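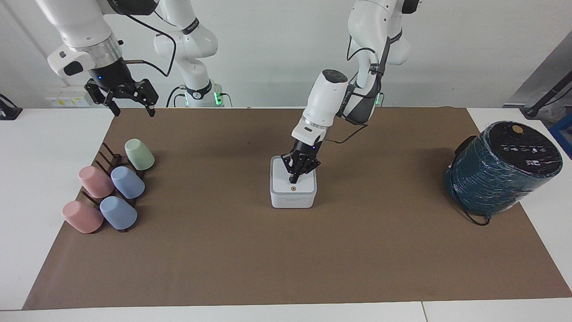 4. Surface coverings and zoning of a small worktop

Course: Practical Workspace Layout, Argate
Notes prepared by Imogen Naylor. Revised 1 June 2024.

4.1 Terms

Covering: any sheet laid over the tabletop for the duration of a task. Paper, cloth and silicone are treated separately in the Birkari reader.
Margin: the strip of tabletop left exposed between the covering and the table edge.
Station: an object that keeps one position throughout the task and that other objects are brought to or taken from.
Holder: a station whose only purpose is to keep several similar items apart and upright.

4.2 Covering and margin

The table in the photograph is white, with a brown paper mat over most of it. The margins at the left, right and front are narrow. Narrow margins give the largest usable area but leave little room for error when the sheet is replaced. Wide margins waste surface and tend to collect things that belong on the mat.

For paper from a roll, cut to the depth of the table first and trim the width afterwards. The teaching room rolls are 800 mm wide. Lay the sheet curl side down and leave it under weight until the corners stay flat. Do not tape across a corner; tape along the edge.

A plain mid-tone covering is preferred for exercises in which pale items are used. A white container on a white table is easily misjudged at its lower edge. On brown paper the same edge is clear.

4.3 Zones

Divide the covering into left, centre and right before anything is placed. Halvorsen's scheme, used in the coursework, is as follows.

Left: holders and sets of similar items. In the photograph, a dark wooden rack with plastic cups.
Centre: the container in use. Here, a compact white box with a lid that has a central opening.
Right: bulky items and appliances. Here, the large teal cylinder.

The scheme may be mirrored. It should not be rotated, as a bulky item at the front blocks access to everything behind it.

4.4 Holders

Cups standing loose take up more surface than their bases suggest, once hand clearance is added on every side. A rack fixes the spacing and lets the whole set be lifted in one movement. Points to record for any holder:

Capacity, and whether all places are to be filled
Clearance between neighbouring items
Direction of removal (upward, forward or both)
Stability when partly emptied

Kornél Balogh's note on the last point is in the Kavness folder and should be read before the September practical.

4.5 Containers with a lid opening

An opening in the lid restricts access to a vertical or nearly vertical path. Keep the space above the container clear of shelves and hanging items. Side clearance can be smaller than for an open tray.

4.6 Exercise

Draw a plan of your own table to scale, with covering, margins and stations marked. Give each station a letter. Submit to Sharon Mugo, room 3060.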